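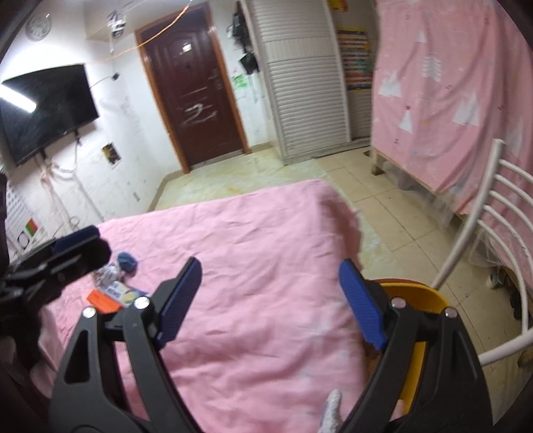 Minutes of the Plelevero Players' Council
Jun 26, 2021

The meeting opened with a quorum present. The minutes of the previous meeting were approved without changes.

1. Balance of the Magesa faction
The council reviewed 753 survey responses on the spring update. Most players found the Magesa archers too strong in the early waves. It was agreed to ask the developer to raise their cost to 200 gold and leave their range as it is.

2. Kultau map
Reports of enemy units getting stuck at the north bridge were noted. The matter was referred to the testing group — logs should be attached to each report.

3. Season ladder
The ladder closed with 2884 ranked accounts. A motion to require five completed matches before an account is listed was carried. A second motion, to reset all ratings at the start of each season, failed.

4. Candness Cup
The cup will be held in November. Entry remains free. Rules on substitute players were deferred to the next meeting.

5. Other business
A request for a separate forum section for guild recruitment was approved.

The meeting was adjourned.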